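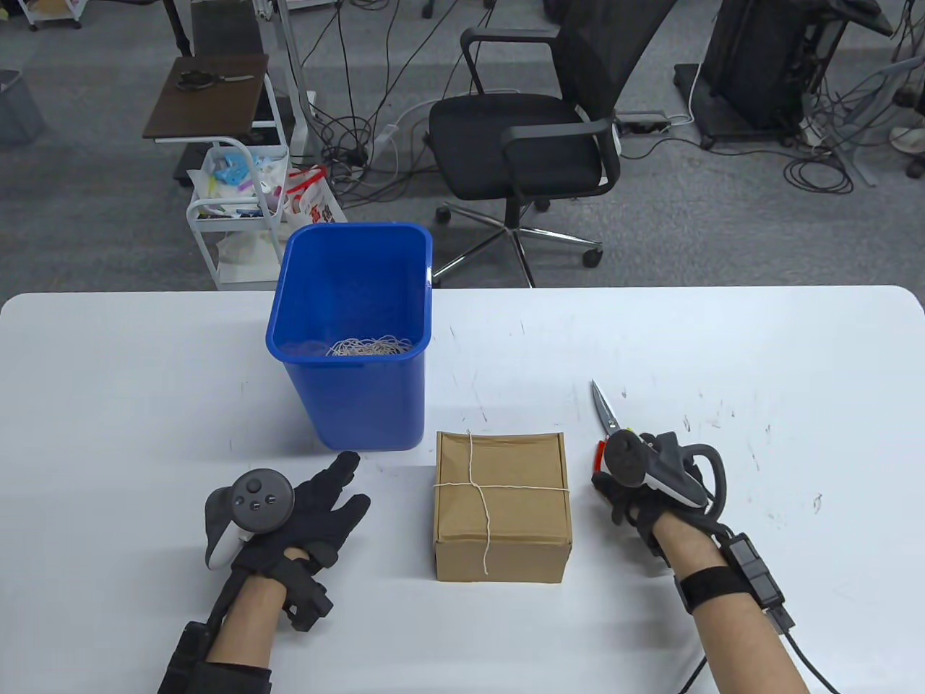 Parcel tying station, gloves and controllers on

Asked in: Robots and automation > Visits and open days

Question

What should I expect at a robot training open day, and can my group have a go?

I help run a small after-work club and we have been offered places at the Plurneo open day in December. There are 5 of us going. The invitation says we will see "hand demonstrations for robot learning" and that visitors may be able to try one of the tables. That is all it says, apart from where to park.

I went to something by Okow a while ago and it was mostly slides, with a robot arm behind glass at the end, so I don't want to promise people too much. What I would like to know is:

How much of it is watching and how much is doing?
Does a person wearing the gloves have to know anything about programming?
Is it all right for someone who has trouble with their wrists?
Is there anything we should bring or not bring?

We would be coming by train and need to leave by 4.30 pm.

Answer 1 (marked as helpful by the person who asked)

I went to the last one, so this is from memory, and they may have changed the order of things.

You get a talk first, which was short, and then you go through to the work area in small groups. The part I spent longest at was the parcel table. The job there is tying a small cardboard box with string. There is a blue bin with the loose string in it, a white table, the box, and a pair of scissors. The operator wears black gloves with a VR controller fixed to the back of each one, and there are straps and cables at the wrists. The controllers are there so the system can follow where each hand is and which way it is turned. You don't hold them, so your fingers are free for the string.

You stand close enough to see the knot being done. I had expected the robot to be doing the work, but on the day most of what you see is a person doing an ordinary job at an ordinary pace, over and over, and the recording is used later. They told us one set for the string job was 691 recordings, and that a few had been thrown out because the string had caught under a controller. They did run a robot arm at the end, on an easier job, picking up boxes and putting them down. It dropped one.

As for having a go, yes, but not everyone. Two people from my group of eight were picked and the rest watched. Each turn was a few minutes including getting the gloves on and off, and the gloves take longer than you would think. You don't need to know any programming. The staff start and stop the recording, and you just do what you are told with the box.

On wrists, I would ask before you go. The controllers are not heavy but you do notice them after a while, and the strap has to be fairly snug or the tracking drifts. One of our lot has arthritis in her thumbs and decided not to try it. They were fine about that and let her sit at the screen where the tracked hands are shown, and she said she got more out of it than I did.

What to bring: flat shoes. There were cables on the floor when I was there, so watch your step and keep bags off the carpet. Take off a watch or bracelets. Short sleeves or sleeves that push up easily are better under the straps. Leave coats by the door.

We were out by 4 pm, but there was a queue for questions. If your train matters, tell them when you sign in and ask for an early group.

Answer 2

It depends who is running it. Plikix do one that is nearly all hands-on but you have to pay. I haven't been to the Plurneo one. In general take photos only if they say you can, some places are funny about screens.

Reply from the person who asked: Thanks, the Plurneo one is free as far as I can tell.

Answer 3

Adding to the first answer as I used to do this kind of recording work, at Patwary and not where you are going.

If you do get a turn, do the job the way you normally would. Visitors tend to slow right down and make big movements because they think the machine needs it – it doesn't, and slow hands make a poor example. If you fumble the string, carry on and finish unless you are asked to stop. Put the scissors down flat between cuts if you are told to. With the controllers on the back of your hands you will misjudge how wide you are, and I have seen people knock the box over with one while reaching for something else.

The string is the hard bit, by the way. Taking it round the box both ways and keeping it tight where it crosses is far more difficult for a robot than lifting the box. We had 800 recordings of a similar job before the arm managed to keep hold of both ends, and 2877 by the time I left, and it still made a mess of the knot quite often. It is worth asking at the open day how far theirs has got. Ask the operator if you can, they know more about what goes wrong than whoever gives the talk.

For the wrist question, there may be a looser strap. We had one. It was kept in a drawer and you had to ask for it.

Comment on answer 3

Is the visitor's go kept and used, or is it wiped? I would want to know that before I signed anything.

Reply: Ours were wiped. Check the form when you sign in.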